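Reupholster or slipcover an old chaise?

marlow_knits
Hi all! I've got my aunt's old chaise and the seat has gone saggy. The shop in Codunance wants 400 just for the labor, fabric extra - yikes. Is a slipcover crazy?

tackhammer59
Slipcovers on a scrolled back always look like a bedsheet. Save up and do it right.

Grirkel
Disagree, I made one in 2 weekends and love it. Try new foam first though, mine cost $59.

marlow_knits
Ooh, foam I could manage! I do like big flowers on brown, so the fabric can stay.

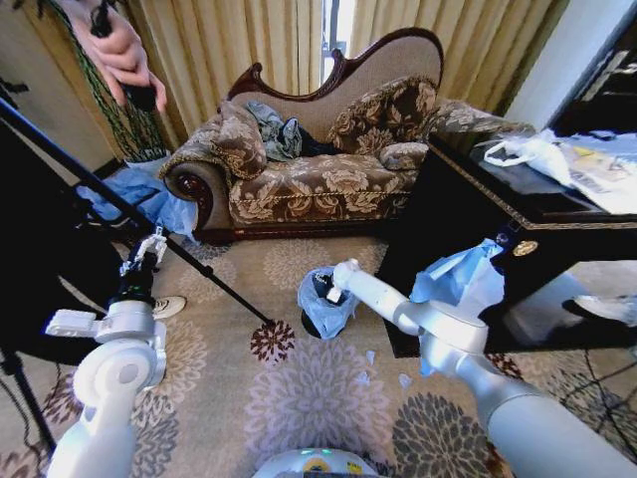
My sister votes for plain green velvet, but she also has 5 cats, so no.

tackhammer59
Fine, foam. Get the firm kind.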